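Trotberg Draining Mat, Size 2
Item no. 111
Made by Nostico, Caltstead

In stock. Orders placed before 3 in the afternoon leave our store the same day, except Saturday and Sunday.

The Trotberg is a soft mat for drying dishes beside the sink. We sell it since the first shop in Caltstead, and it is still the product for which customers write to us most often. It is made from one piece of silicone, with raised lines on the top side, so that the air can pass under the glasses and the plates. The water collects between the lines and goes slowly to the lower corner, where there is a small lip. You put the lip over the edge of the sink and the water runs out.

Size 2 is the middle size. It gives enough place for the dishes of a normal dinner for four persons, if the big pots are dried by hand. For a narrow kitchen we recommend to measure first the free counter between the sink and the wall, and to leave a little space for the fingers when you lift the mat.

Measures and material
Length: 121 cm around the outer edge
Width at the lip: 29 cm
Material: food-safe silicone, without smell after the first wash
Colors: slate, oat, dark green
Heat: a pan directly from the stove should first stand on a trivet
Dishwasher: yes, upper rack, rolled loosely

Before the first use, please wash the mat with warm water and a little dish soap. A new mat can keep the form of the roll in which it was packed. Lay it flat overnight with some heavy books on it and it will become straight. 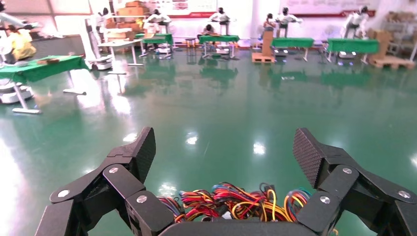
Ritva Ahonen wrote to us that her mat had become white and dull after one winter, and she asked if the silicone was damaged. It was not. The white layer is lime from hard water, and it stays mostly in the lower part near the lip. She put the mat in a basin with one part vinegar and four parts water, waited half an hour, and brushed it along the lines. "The dark green came back completely," she wrote, "but I would like the lip to be one finger wider."

We have passed this wish to Nostico. For the present model the lip stays as it is. If your sink has a thick or round edge, the Tak clip can be ordered separately. It holds the lip down and is sold in pairs.

Please do not cut the mat to make it smaller. The outer edge is higher than the middle, and without it the water will go on the counter. Size 1 has the same lines and the same lip, and it fits next to most small sinks.

Returns
You can send back an unused mat within 29 days. Please write the item number on the outside of the parcel. For colors that are not in stock, ask Tiziana Amato in our order office. New deliveries of oat are expected in August.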